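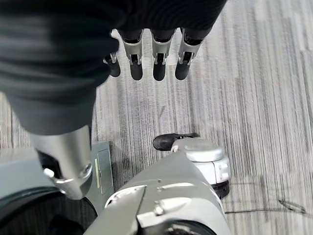 Talks > Neighborhood Evenings > Speaker notes > The bread we grew up on

Speaker notes: "The bread we grew up on"
Magdalini Stamatopoulos
Ganell Library, upstairs room, 7 p.m.

Good evening, everybody, and thank you for coming up all those stairs. (Wait for the people at the back to sit down. Don't start on the flour story until they have.) My name is Magdalini, some of you know me as Lena from the Saturday-morning counter at Puva, and some of you I have sold the wrong loaf to, for which I'm sorry.

Take out "Saturday-morning" and say "early counter." It's more true, I did every morning.

I want to talk tonight about the bread people ate in this town before there was a supermarket in it, and about how I came to be writing it all down. I'm not a historian. I baked for a living for a long time and then my knees told me to stop, and when you stop baking you find that you have a lot of hours between three in the morning and breakfast. So I started a notebook. The notebook now has 181 recipes in it, and I'll pass it around later if you promise me clean hands (smile here, but mean it).

THE FIRST LOAF

Start with my grandmother's kitchen on Olatunji Street. Tell them about the oven door that had to be held shut with a broom handle, and how we children fought over who got to sit with a foot against it. She made a big round loaf, half white flour and half whatever was cheap that month, and she never once measured. When I asked her how much water, she said "until it stops complaining." I have been trying to turn that into ounces for most of my grown life. The nearest I've come is in the notebook, on a page with more crossing out than writing.

Let people laugh. Then say what a stiff dough sounds like when you fold it in a wooden bowl, because it does make a noise, a sort of creak, and once there's enough water in it the noise goes away. That's all she meant. It took me until I was forty to hear it.

Ask: who here had somebody in the family who baked without a recipe? (Hands. Take two stories, no more than two, or we'll be here until midnight. Last time in Grasach I took five and never got to the rye.)

THE SHARED OVEN

Now, plenty of houses had no oven to speak of. There was a stove top, and that was fine for soup. Bread went down the hill to the bakehouse in Grasach, where you paid a few coins to have your own dough baked alongside everybody else's. The bakehouse ledger is kept in the library downstairs, and it's worth an afternoon of anyone's time. In one August alone there are 690 loaves in it, with the family name next to each one, in the most beautiful handwriting. I found my grandmother's name, spelled three different ways.

How did you know which loaf was yours? Every family had a mark. Some cut a letter in the top, some pressed a key or a thimble into the dough. Ours was two short cuts and a long one. My mother still did it at home, in her own electric oven, with not another loaf for miles, and I do it too. My daughter asked me last winter what it was for and I had to sit down to explain it.

(Pause. Drink some water. Don't rush this part, you always rush it.)

I'd like to say something about the walk as well. The children carried the dough down on a board with a cloth over it, and the walk back up was with hot bread in your arms. There isn't a person of my mother's age who will tell you the whole loaf made it home. The heel was gone by the pump. The parents knew, of course, and I've met two ladies whose mothers made the loaf a bit longer on one side to allow for it.

RYE, AND WHY IT WENT AWAY

Short section. Watch the clock, this should be no later than 7:35.

Rye was what grew here. It's a gray, sticky, stubborn sort of dough and it doesn't rise the way wheat does, so when cheap white flour came in on the train people were glad to see the back of it. I understand that. If you've eaten a thing every day because you had to, you don't feel tender about it. It was the next generation that got tender about it, and by then the starters had mostly been thrown out.

Mostly! Tell the crock story here. A jar of dried rye starter, wrapped in newspaper, in the cellar of a house being cleared on Olatunji Street. The family nearly put it out with the trash. I crumbled a spoonful into warm water with a little flour, and for four days I had a bowl of gray paste and a husband who wouldn't come into the kitchen. On the fifth morning there were bubbles. I won't swear to you that it was the old starter that woke up, as flour has plenty of life of its own, but I like to think so, and the bread is very good.

Bread goes around now. Two boards, butter on the side, no jam. (People ask for jam. Be kind.)

WHAT I'D ASK YOU TO DO

If you have an old person in the family, go and stand beside them while they bake. Don't sit across the table with a pen, they'll only tell you what they think you want to hear. Stand next to them and put your hands in the bowl. Catch the flour on a scale before it goes in and weigh what's left in the bag after. I got page 129 of my notebook that way, from a man of ninety who told me beforehand that he didn't know any recipes.

And write down the bits that aren't recipes: what the kitchen smelled like, who got the heel, what the song was.

Starter jars are on the table by the door, please take one. Feed it once a week, a spoon of flour and a spoon of water, and keep it in the fridge door. If you go away and forget it, pour off the dark liquid and feed it again before you give up on it.

Questions until 8:15, then help stack the chairs.

Comments

Ros T.
I was one of the jam people. The rye was wonderful even without it. My jar is bubbling like mad and I've had to move it to a bigger one.

hillside_baker
Our family mark was a thimble pressed in three times! My aunt says the name is in the ledger under the wrong spelling too. Going down to look this week.

Denny
Is there any chance of getting the recipe on page 129? I missed the notebook when it came around my side of the room.

Magdalini S.
Denny, I'll leave a copy at the library desk for you. It makes two loaves and he was very firm that you don't halve it.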